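I've now spent 34 evenings in the shared workshop in Miltbridge trying to teach two robot arms to wire up a circuit board, and I'd happily do 34 more! The board sits on its white plastic box, the little harness goes on the left, and then I fuss with the grippers (my favorite part).
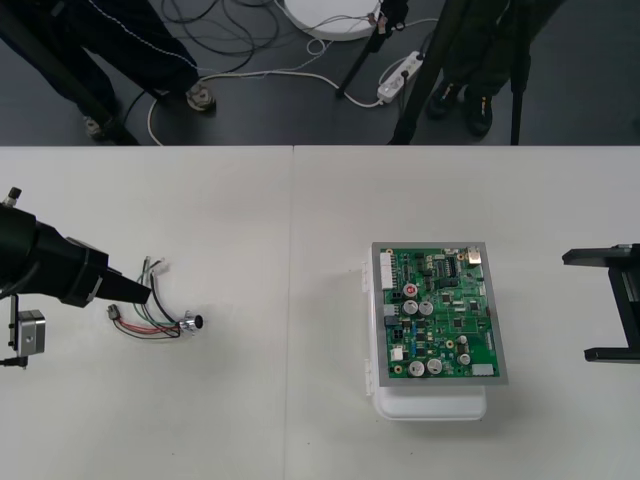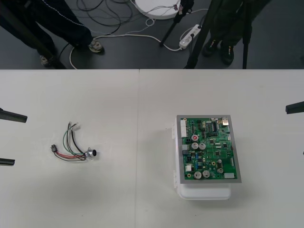 Connectors are the hard bit. My first fingers, from Prurari, were too fat for anything small, so I filed down a pair myself and got ridiculously attached to them. Next up is the software, and I've got 2 weeks in December to wrestle with it.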